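Extended warranty on a phone, worth it or not?
Started by clullwood_kev, 13 replies

clullwood_kev
Bought a new phone in February and the shop wanted another $438 for the Serneck cover plan. I said no and the bloke looked at me like I'd kicked his dog. Has anyone here ever got their money back out of one of these?

tramstop9
I have. Cracked screen, claimed, sorted in 9 days. Paid for itself as far as I'm concerned.

Manalastas
Did it, though? What was the excess? They never put that bit on the poster.

tramstop9
There was an excess, yeah. Still cheaper than a new phone.

Manalastas
Cheaper than a new phone isn't the test. A screen repair at the little place in Iltham costs less than the plan before you even add the excess.
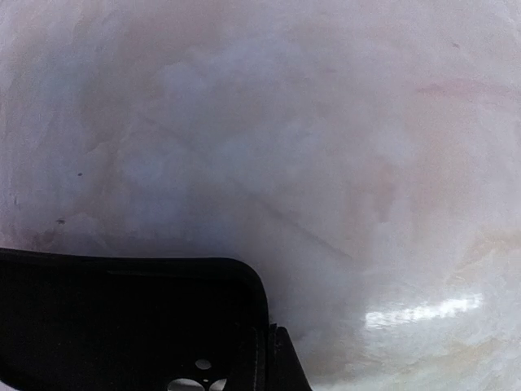 My own cover plan is whatever case is on special. A plain black one does me fine, the sort with a bit of a raised lip and rounded corners, and when it gets ratty I buy another. I've dropped phones on tiles, concrete and once down the back steps at Mum's. Maybe I've been lucky, but I'd want to see some real claim numbers before I believed the shop over my own kitchen floor.

Dindo Pascual
I used to sell these plans. We had targets for them and not for the phones, so make of that what you will. Having said that, a case won't help if the thing goes in the pool or gets pinched. Read what's covered, page by page. Ours left out theft unless you paid extra. 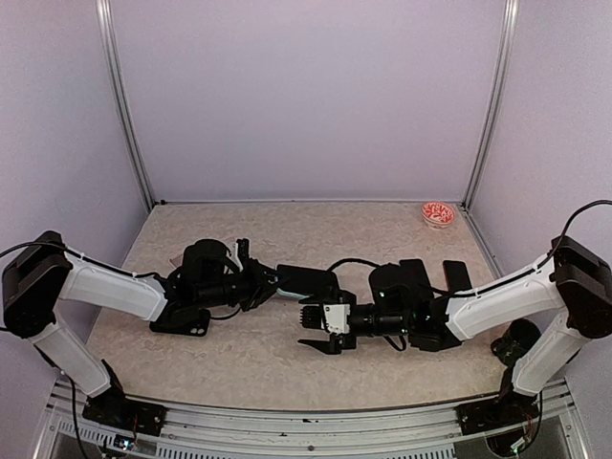

The other thing to check is whether you get a repair or a "replacement of similar value", and who decides what similar means. I had customers come back very cranky over the colour, never mind the model.

clullwood_kev
Page by page? The PDF runs to 3,573 words. I got as far as "wear and tear" and gave up.

tramstop9
So you haven't read it but you reckon it's a rort.

clullwood_kev
I reckon if it was a good deal they'd make it shorter.

Manalastas
Put the $438 in a savings account and see if it's still there next February.

tramstop9
Mine wouldn't be lol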